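Cups, Tubs and Tidy-Away Bins: Wednesday Walk-Round Checklist with Comments
Wurgate Activity Room, October round

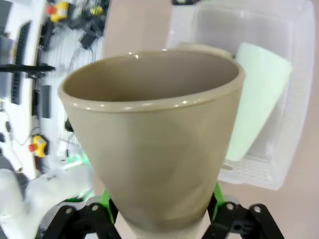 Item 4: taupe-beige tapered cup, with the clear storage bin behind.

Welcome back to the best half-hour of the week! This is the full comments version of the checklist, so if you only want the ticks, they're on the clipboard by the door. I've written more than usual about the plastic cups and the storage bins because they get handled more than anything else in the room, and because a good look at them pays off every single time.

Start time: 9:15 am
Items on the room register: 409
Items checked this round: 59
Items set aside: 2

PART A -- CUPS AND TUMBLERS

1. Rim is smooth all the way round
OK. Run a fingertip slowly along the lip, inside edge as well as outside. You'll feel a nick long before you see it. I was thrilled with this lot. One older tumbler from the Nanex set had a sharp spot no bigger than a grain of rice, and it has gone in the set-aside tray.

2. No cracks at the base
OK, with one exception. Tapered cups cop most of their knocks on the narrow end, so turn each one over and give the walls a gentle squeeze near the bottom. A crack will usually open up and show itself. The second set-aside item came from this check.

3. Cups separate easily when stacked
Needs watching. Two of the stacks were jammed tight and took a fair bit of twisting. Please keep stacks to four cups, and don't press down on the top one to make it fit under the shelf.

4. Colour and surface
OK. The taupe-beige cups have a matte finish inside, which is lovely to hold but does make marks harder to pick. Tilt the cup toward the window and look down into it. If you see a dark patch on the outside, turn the cup and look again, as plenty of "stains" are only shadow. Anything that stays put after a wash with warm soapy water gets noted on the sheet.

5. Nothing left inside
OK. Check every cup, including the ones lying on their sides in the bins. I found a button and a rubber band this time, both now in the lost property jar.

PART B -- STORAGE BINS

6. Corners and walls sound
OK. These clear bins with the rounded corners are holding up brilliantly! Press each corner with your thumb. White stress lines mean the plastic is getting tired and the bin should come off the heavy-items list.

7. Perforated sections clear
Action done. The small rectangular holes low on the bin collect fluff like you wouldn't believe. A dry paintbrush gets it out in no time -- much better than a skewer, which can chip the edges. Brush from the inside out, then wipe the floor underneath.

8. Bin sits flat
OK. No rocking on any of them. If one does rock, look under it before blaming the bin.

9. Contents below the top edge
OK. A mint-green cup leaning against the wall of a bin is perfectly fine. Cups piled over the rim are a trip hazard waiting to roll.

PART C -- FLOOR AND WALKWAY

10. Bins clear of the walking line
Needs action. One had crept forward into the path between the benches. Moved back during the round, but we could use fresh tape on the floor. I've asked Indbridge for another roll of the yellow.

11. Floor dry and free of grit
OK after sweeping. The pale floor is wonderful for spotting dropped bits, so do take a moment to look along it from a low angle.

12. Labels readable
Partly. The Zhuravel labels on the upper shelf are peeling at one end. They'll last until the next round, though I'd love to see them redone in the bigger lettering.

CARRIED OVER
Replacement tumblers for the 2 set aside
Floor tape, yellow
Shelf labels, larger print
Spare paintbrush for the bin holes

Round finished 9:50 am. Sheet filed in the blue folder, behind the September one.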